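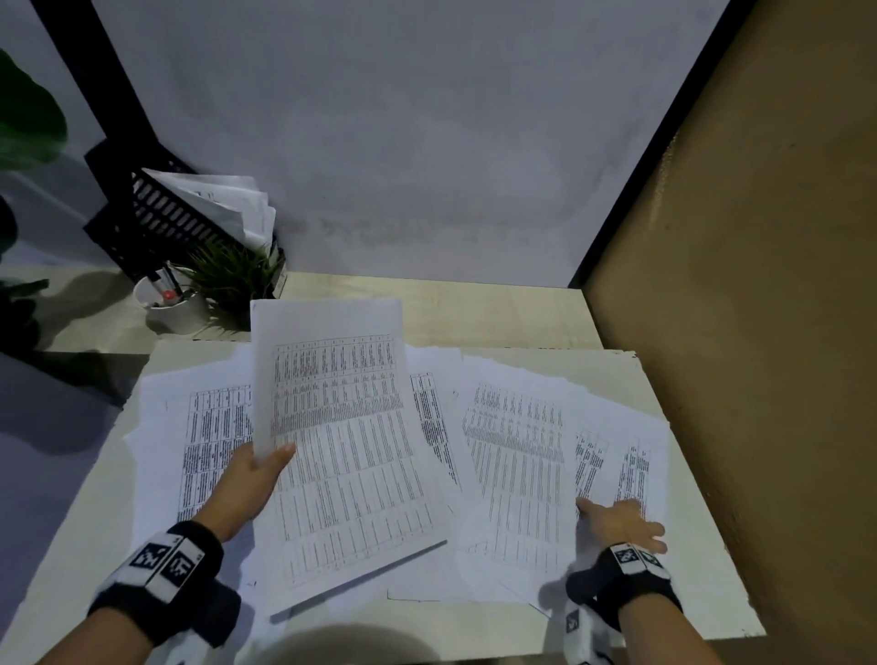 **How should loose printed tables be put back in order before they are filed?**

Sort them first by table number and then by page number, with every sheet turned the same way up, and place the finished set in the tray before starting on the next one.

# Desk Paper Sorting: Notes for the Harju Reading Room

Version of 29 Aug 2019. Replaces the notes issued in May.

## Purpose

This file accompanies the Nastisard printed tables, a collection of 90 loose sheets kept for reference and for practice in sorting and filing. It sets out what the collection contains, how the sheets are to be handled at the desk, and how a completed set is returned. It applies to staff and to visiting readers alike.

## Contents of the collection

The sheets are single-sided prints on ordinary white paper. They are divided into 13 sets, and each set has its own cover slip. The layouts vary. Some tables have a shaded heading row, some run to long narrow columns, and a number were set sideways to accommodate wide entries. Sideways tables are filed with the heading to the left.

| Folder | Material | Notes |
|---|---|---|
| `osteo/` | Measurement tables, six sets | Page numbers at the foot |
| `voveo/` | Stock and price lists, four sets | Several sideways tables |
| `nastisard/` | Index tables, remaining sets | Page numbers at the head |

The folders hold scanned copies under the same set numbers as the paper originals. Where the scan and the paper differ, the paper is to be followed and the difference entered in `corrections.txt`.

## Equipment

A reader's desk should have the following to hand:

- a document organiser or tray for finished sets
- a pen cup, with one pen in a second colour for corrections
- the cover slips for the sets in use
- enough clear surface to spread a set without stacking it

Staples and paper clips are not used. Both leave marks on the margins, and clips catch on neighbouring sheets when a set is drawn from the tray.

## Procedure

1. Take one set from the tray and lay the sheets out across the desk. Some overlap is acceptable provided that the table numbers can be read.
2. Turn any sideways table so that its heading is to the left.
3. Lift sheets by the edge, one at a time. Keep the other hand on the pile if the sheets are inclined to slide.
4. Compare each table number with the cover slip.
5. Gather the sheets in page order and square the edges against the desk.
6. Place the cover slip on top and return the set to the tray.

Only one set should be open at a time. Readers who need to compare tables from two sets should ask for the scanned copy of the second – the Osteo and Voveo sheets are similar in layout and have been misfiled in the past.

## Known problems

- The heading row on Voveo table 4 is faint. The scanned copy is clearer.
- Corners in the older Osteo sets have a tendency to curl. These sheets may be left under a flat board overnight.
- Two index tables share the same number. They are told apart by the letter written on the cover slip.
- Page numbers were added by hand to some sheets and may be hard to read.

## Corrections and replacements

Errors in a printed table are not to be altered on the sheet. Enter the set number, the page and the proposed correction in `corrections.txt`. Torn or missing sheets should be reported to the desk, and a replacement will be printed from the scanned copy and marked 'R' in the lower margin.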